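The table and what ended up on it: a small October gallery

If you've been reading along since the summer you know the kitchen corner has been my problem child. It's the bit between the back door and the pantry, too narrow for a proper dining set and too wide to leave bare, and for two years it held a stack of boxes and a coat rack that fell over if you looked at it. So! We finally have a table, and I promised a few of you in the comments that I'd write up some notes. There's a lot of chatter, as usual.

First the table itself, as that's what most of you wrote to ask about. It's the Modeck, the pale one. I went back and forth between that and the Sayce for weeks (my sister-in-law Tegwen Wogan has the Sayce in the dark finish and it's gorgeous, very grown-up, like eating dinner in a law office). What decided me was the light. Our back window faces north and by four o'clock in the fall it's gloomy in there, and a dark top would have swallowed what little we get. I paid 300 dollars for mine secondhand, and the man who sold it helped me get it into the car with the seats down and half a blanket over it, which was very nice of him considering it was raining sideways.

I was worried the grain would be too plain. I grew up with a knotty pine table that had a face in it, a real one with a nose and everything, and my brother and I used to put our cereal bowls over it so it couldn't watch us. I wanted something with a bit going on. Well, have a look at those long wavy bands, and the stretched oval swirl with the loops nested one inside the next.

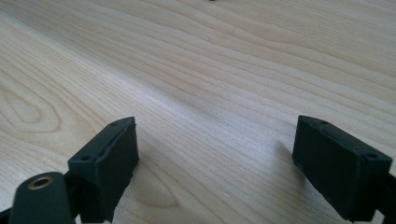

I've already claimed that end as my spot for morning coffee, and I've told everyone in the house that if they want it they can get up earlier than I do. Tegwen says it looks like a map of a lake. My husband says it looks like a table. We've been married a long time.

A few people asked about care, so quickly: I wipe it down with a barely damp cloth and then go over it again with a dry tea towel, following the grain. I don't use spray on it. The seller told me he'd used a wax called Pomus once or twice a year and I bought a tin, but I haven't opened it yet and I'm a little scared to. If any of you have used it on a pale top, please tell me whether it turns things yellow! I tested a dab of an old furniture polish underneath, where it won't show, and it left a mark like a tea stain, so that tin has gone to live in the garage.

Coasters, yes. I'm a coaster person now. I never thought I would be, but I watched my mother-in-law set down a hot mug on the second day and I heard myself make a noise like a kettle.

Then there's the question of what goes on it. I had big ideas about a bowl of lemons. We don't eat lemons. They go hard and I feel guilty and then I throw them out, and I've done that enough times to know it about myself. My rule this time was that anything that lives on the table has to get used by somebody in an ordinary week, and if it hasn't been touched by the next Tuesday it goes back in a cupboard. A candle lasted four days. A very pretty little tray I got from the Plameck sale didn't even make it to the weekend (it's under the bathroom soap now and much happier there).

The two things I keep coming back to are the wire basket and the red tumbler. The basket is the kind you can move with one hand, which matters in a corner this narrow, because everything has to shift when we sit down to eat. I've tried it with napkins, with onions, and for one strange week with all the phone chargers. Napkins won. Onions shed those papery bits through the wires and onto the table, and I was forever sweeping up after them.

The tumbler I love out of all proportion. It was in a box of odds and ends at a yard sale, and I very nearly put it back because nothing else in my kitchen is red. Everything I own is white or oatmeal or "is that white or oatmeal?" But a pale table wants one loud thing on it, I'm sure of that now. 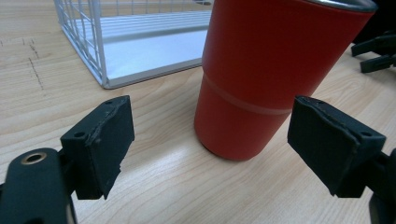

The red tumbler, with the white wire basket behind it.

I've tried it a bit further back too, and right up next to the basket, and I like it best with some bare wood on either side. My daughter moves it every time she walks past and I move it back, and neither of us has ever brought it up.

Still on my list for the corner: a lamp, or possibly a hanging light if I can talk my husband into going up in the attic. Chairs that match, or at least chairs that don't match on purpose. We're using two from the bedroom and a stool at the moment, and the stool is too tall, so whoever gets it eats dinner looking down on everyone like a judge. I've got my eye on a set of 6 that would need painting, and I can't decide if I have another painting project in me before the holidays. Leave me your color ideas if you have them, and remember the room is dark!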